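Notebook, Hallville workshop, enclosure fit-out
21/05/2023

Continues the February entry on surfaces and storage. Covers the wall panels, tabletop, baskets and the pink writing tablet. Lighting is in a separate entry.

Wall panels

Riviere pattern, black with white wavy lines, on the back and both sides. Left in place after the February check. The lines are close together on the back wall and look broader on the sides, and this affects how easily marks can be found. A chalky fingerprint on the side wall is obvious from the front. The same print on the back wall gets lost in the lines unless you look along the surface with a flashlight.

Cleaned all three walls with a barely damp microfiber cloth, top to bottom. No ink came off on the cloth. Tried the citrus cleaner on an offcut first and it left a dull patch after it dried, visible at a low angle. Do not use the citrus cleaner on the walls. Offcut is labeled and in the drawer with the spare fasteners.

The lower edge of the back panel had worked away from the rail slightly. Pushed it back in and ran a strip of the thin black foam behind it. If it moves again, the panel needs to be trimmed, and more foam will not help.

Tabletop

Gray and white marble pattern. It hides dust well, and that is a nuisance. Crumbs of eraser and bits of clear tape disappear in the gray areas. Current method is to wipe from the back toward the front in overlapping passes, then run a bare hand over the surface. The hand finds what the eye misses.

Glare at the bench is acceptable with the side lamp off. With the side lamp on there is a bright patch toward the front, and a tablet lying flat in that patch is hard to read. Turning the tablet by 20 degrees clears it. Moving the lamp would also clear it, but the lamp bracket is shared with the next bench.

Checked level in both directions. Within tolerance left to right. Slight fall toward the back, which was already noted in February and has not changed. A tablet stays where it is put. A round pen does not, so pens go in the cup.

Baskets

Two baskets from the Jonus order. The white one hangs at the center of the back horizontal rail, open at the top. The black one is on the left wall near the corner. Both wire mesh.

The white one is better for anything you need to identify from the front, although the mesh still blurs small items. The black one is poor for this. The inside is dark, and against the wall pattern it takes a second look to tell whether there is anything in it. Rule from now on: white basket for things used during the day, black basket for things that can wait until cleanup.

Hung a 60 mm tag from the lip of the black basket during the trial and took it off again by noon. It swung and touched the wall. A flat label on the shelf list does the same job.

Writing tablet

Pink frame. Chosen over the gray-framed one for this bench on visibility alone. Gray on the marble pattern was easy to overlook when lying flat, and one was wiped around for most of a morning before anyone picked it up. Pink is easy to find against the top and against the black walls. Lifted clear of the surface and held at both sides, the outline stays readable in front of the wavy lines, where I had expected the pattern to interfere.
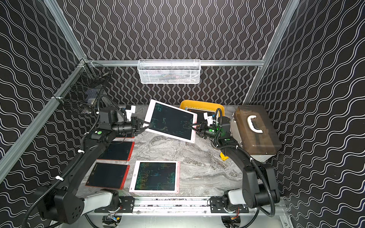

Tablet cleaning and legibility checks

Writing surface: dry cloth only. A damp cloth leaves streaks that look like faint strokes under the bench lamp and cause arguments about whether the tablet has been erased. The pink frame can take a damp cloth, kept away from the seam between frame and writing surface. Grit collects in that seam. A soft toothbrush gets it out.

Test strokes were made with the supplied stylus at light, normal and heavy pressure, then read from 50 cm and from the stool. Normal and heavy were readable from both. Light strokes were readable from 50 cm only, and poorly when the side lamp was on. Letter height was left to whoever was writing, so treat this as a rough result.

Erased and rewrote 38 times in one sitting. Slight ghosting of the heavy strokes toward the end, gone after lunch. Did not time the recovery. Should have.

Handling by the edges: thumbs stay on the frame. Pressing on the writing surface leaves a mark that has to be erased before use. The frame is narrow enough that this takes some attention with gloves on. The thick gloves are no good for it, the thin nitrile ones are fine.

Storage

The tablet does not go in either basket. Standing on edge in mesh, the wire presses into the writing surface and marks it. It goes flat in the padded tray under the bench, writing surface up, with nothing on top. Stylus goes in the tray beside it and not in the pen cup. Two styluses have already gone missing by way of the pen cup.

Supplies

Microfiber cloths are low. Ordered a pack of 20. Foam strip, one roll left. Soft toothbrush needs a label so it does not end up with the solvent brushes.

Open items

Ghosting recovery time, heavy strokes, with a clock this time.
Light strokes again with the side lamp moved, if the next bench agrees.
Lower edge of back panel, look at it weekly.
Seam grit: check whether it comes from the eraser crumbs or from the foam offcuts.
Copy the basket rule onto the shelf list. The shelf list on the door is the old one.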